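From: Siiri Lapiņa
To: Stilemell members list
Date: 3 August 2022
Subject: Re: Transfer of the old Grube pension

Ottmar Thiele wrote:
> Has anyone moved a small pension out of Grube?
> They quote me a value of 2268 euros.

Dear Ottmar,

I did it last November. You must fill in two forms, and the second one needs a signature from your new provider.

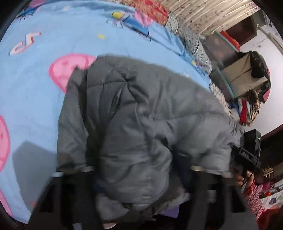
They took 40 euros as a fee. Please ask for the amount in writing before you sign. 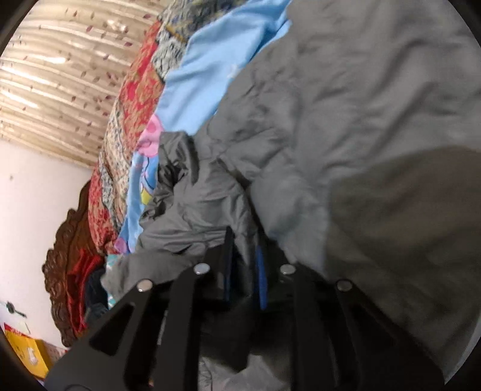
Bedding and clothes by the headboard

With kind regards,
Siiri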